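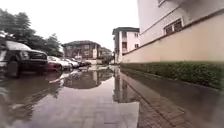 What to do when your lane floods and the cars are still in it

Posted under: Water and Drains, Storkham residents' pages

Most advice about surface water is written by people selling something. There are barriers, sprays for your brakes, a little alarm that rings your phone when the gutter is full. I have tried a fair amount of it and I would keep perhaps a quarter. What follows is what I do now when the paved lane beside our block fills up, with the cars parked down one side and the brick pavement sitting a kerb's height above it on the other.

It deals with still, shallow rainwater on a street. If the water is moving with any force, or it is coming out of a river, stop reading this and follow the official warnings.

What you need

A broom handle or a straight stick
Wellingtons
A garden rake with the teeth still in it
Rubber gloves, the long sort
A bucket
A torch if it is getting dark
A pen that writes on damp wood

Step 1. Find out how deep it is

You can't judge it by looking. Flat, dirty water under a white sky gives you a fine upside-down picture of the flats at the end of the road and tells you very little about what is underneath. People will say that if you can make out the pavers it is safe to drive through. I don't trust that. You can make out the pavers at the edge where you happen to be standing, and the middle of the lane may be another matter.

Stand on the raised pavement, put the stick down against the kerb and mark the wet line with the pen. Do it again further along. Our lane has a dip of 7 centimetres that you would never notice on a dry day. Stay on the bricks while you are measuring. Wet brick is slippery, more so near a hedge where leaves and green muck collect, so walk flat-footed and don't hurry.

Go back after half an hour and measure in the same places. What matters is whether it is rising, and one reading can't tell you that.

Step 2. Decide about the car

The usual instruction is to move it at once. Sometimes that's right. If the water is below the bottom of the wheel rims, not rising, and you have somewhere higher to go, then move it, at walking pace, in first gear, without stopping halfway to wave at anyone. A fast car pushes a wave into the doors of all the others.

If the water is up to the door sills, leave the car alone. Don't start it to "see if it's all right". An engine that has drawn in water can be ruined in a couple of seconds, whereas a car that has merely stood in a puddle often needs no more than drying out. Being tall doesn't let a big SUV off, either. The air intake may sit higher, but the carpets, the wiring under the seats and the brakes get just as wet as anyone's.

Electric and hybrid cars: look in the handbook, and ring the maker or your breakdown firm if the water has reached the underside. I am not going to pretend I know better than they do.

Step 3. Clear the drains, if you can do it safely

I was sure our drains were too small. A letter from the council said they weren't, and I didn't believe a word of it until I raked one. The grating had a mat of hedge clippings over it as thick as a doormat. So if you have a long clipped hedge beside your road, look there before you write to anyone.

Work from the pavement. Reach out with the rake and drag the rubbish towards you, then lift it into the bucket with gloves on. Don't push it down through the bars, which simply moves the blockage to a place you can't reach. Never lift a grating or a manhole cover when the road is under water. A hole you can't see is far worse than a flooded lane.

If you clear one and the water doesn't start to drop within twenty minutes or so, the trouble is further down the pipe and you have done your bit. Report it. Give the nearest house number and say which side of the road, or they will go to the wrong end.

Step 4. Things I would not bother with

Sandbags across a lane. Water goes round them. They have their uses at a doorway with plastic sheeting behind them, and not many elsewhere.

The Skimby drain mat. It is meant to catch leaves before they reach the grating, and it does, and then you have a mat full of leaves lying on your grating. Ours went to the tip after 2 months.

The Arkine water alarm. It works, in the sense that it makes a noise. It also made one when somebody washed their car. A pencil line on the gatepost has served me better and has no battery.

Sweeping the water away with a broom. It comes back. Wait until the level has dropped below the kerb, and then sweep off what is left on the bricks before it turns to slime.

Step 5. When it has gone down

Street floodwater is dirty, and it may have sewage in it even if it doesn't smell. Wash your hands before you touch your face or your tea, and hose down the boots and the rake.

Lift the car mats out and press a dry cloth hard into the carpet beneath. If it comes up wet, get the water out that day. Prop the doors open under cover, or run a dehumidifier inside for a night. Scented sachets will give you a scented damp car.

Once you're sure the engine is dry, drive slowly and press the brakes gently a few times before you need them. Grinding that doesn't clear after a mile wants a garage. I paid 337 pounds for a set that I had told myself would sort itself out.

Take a photograph of the water line before you hose anything down. Insurers like one, though mine still argued.

Before the next time

Rake the gratings every 6 weeks in autumn and after each hedge cutting. Ask whoever cuts the hedge to take the clippings away, and get it put in the contract. Krawczyk Gardens, who do ours, agreed straight away and charge a little extra for it, which I grumbled about and then paid.

If the lane still floods with clean gratings, you may have paving that has sunk and no longer falls towards the drain. Lay a long straight board across it on a dry day with a spirit level on top and see which way it tips. Putting that right means lifting and relaying the pavers, so get more than one quote, and be wary of anyone who offers to seal the surface instead. Sealing stops water soaking into the joints. It won't make it run uphill.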